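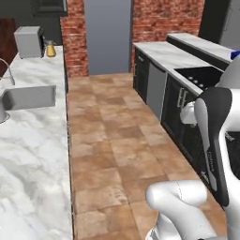

Sourdough hydration trials, batch 6

Notebook entry, shared copy. Flour is the Rizk strong white from the 39 lb bin, same lot as the last two batches. Starter was fed the night before and again in the morning. I used it when it had doubled and was just starting to dome flat.

What I wanted to find out: does holding back part of the water until after the first rest give a better crumb than putting it all in at once? The people at Ellow bakery do it that way and their loaf is more open than ours. Our loaf has been tight at the bottom, with one or two big holes under the crust.

Mixed 2,000 g of flour in one tub and split it by weight after the first rest. Half A got all its water at the start. Half B got the same total, with the last part worked in by hand along with the salt. Water was at room temperature for both. I should have checked the flour temperature too and forgot.

Half A came together fast and was easy to fold. It felt like every other dough from this bin. Half B looked awful for a while after the second water went in – slippery, with lumps sliding around in a puddle – and I nearly threw in more flour. Left it alone, came back, folded it, and it had pulled together. By the third fold the two were hard to tell apart by hand, except that B stretched further before it resisted.

Total water was 700 g per half, so 70 percent. The number in the batch 4 notes is wrong, I left out the water in the starter. Please correct your copies. For this batch the starter is also left out of the percentage, but it was the same amount in each half so the comparison holds.

Shaping: A into the round baskets, B into the round baskets, rice flour on the cloth. One of the B loaves stuck and tore on the way out. Marked it with a second slash so it can be told apart after baking. Don't use that one for judging height.

Overnight in the cold. Both were baked from cold, lid on and then lid off, same oven, same shelf. A went first. The oven had been on longer by the time B went in, so B may have had a hotter floor. Next time swap the order.

Cut the loaves when cool. A: tight along the bottom, as usual, with a good crust. B: more even from top to bottom, still a dense strip on one side where I think the seam was. Flavor the same as far as I can tell. The crust on B went soft sooner in the bag. 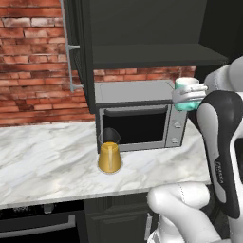 Drerutard, March 2026

Toast test on the leftover B loaf, two days old. It browns faster than A at the same setting and goes dry at the edges. A is the better toast. Worth writing down, as most of this bread ends up toasted.

Also tried freezing slices from both. No difference I could find after thawing. The Flallden bags are thin and the slices picked up frost on the outside, so double up or use the boxes.

To do for batch 7:
Take the flour temperature.
Bake B first.
Hold back less water, maybe half of what I held back this time, and see if the ugly stage is shorter.
Shape a little tighter and mark where the seam sits before it goes in the basket.
Reorder rice flour.

The scale drifted by a gram or two during the long weigh-out. Changed the battery afterward and it reads steady now. Not enough to matter for the dough, but the salt should go on the small scale from here on.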